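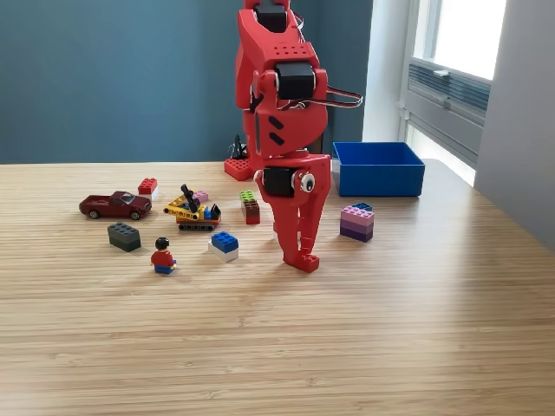 Little red car, the excavator, a few of the bricks. On the table.

OK quick one, I have to be out the door by 11 and I haven't packed lunches.

The toy sort. Still going. I said I'd be done by the end of August and it is now August 23, 2024, so. You do the math. Three bins down, the big one to go, plus whatever is under the couch.

Rules I'm using this time, mostly stolen from Karla Olvera, who cleared out her whole playroom last summer:

Whole things stay whole. If it's built and somebody still plays with it, it does not go back in the brick bin. The excavator is safe. Yellow boom, black treads, I'm not taking that apart and I'm not letting anybody else do it either. Last time we "tidied" a digger it took me 30 minutes on the floor to put it back together and there was crying. Some of it mine.

Cars go in the shoebox. The dark red one, the old-fashioned coupe, is my favorite and I'd keep it on my own desk if I thought I'd get away with it. It was in a coat pocket. Winter coat. In August.

Loose bricks by size, NOT by color. I tried color in the spring and it lasted one afternoon. Pink was fine, pink was easy, then you get to the grays and start arguing with yourself about what is dark gray and what is just dirty. By size my son can acutally do it himself. Two by twos in one tub, two by fours in another, everything weird in the third. The weird tub is already full.

Bought the tubs at Nastden, the shallow kind with the clip lids. Lids are stiff. Might be good, might mean they never get closed, will report back.

Still to figure out:
where the baseplates go (too big for the tubs, keep sliding down behind the shelf)
doll shoes, why are there so many
the puzzle with the missing corner. Toss? I can't toss it.

My sister wants anything we're done with for her two, so there's a bag by the front door and so far it has one truck and a recorder in it. She can have the recorder. She can have it today.

More in September when school is back and I can do the big bin with the door shut. Ok shoes, keys, lunches, going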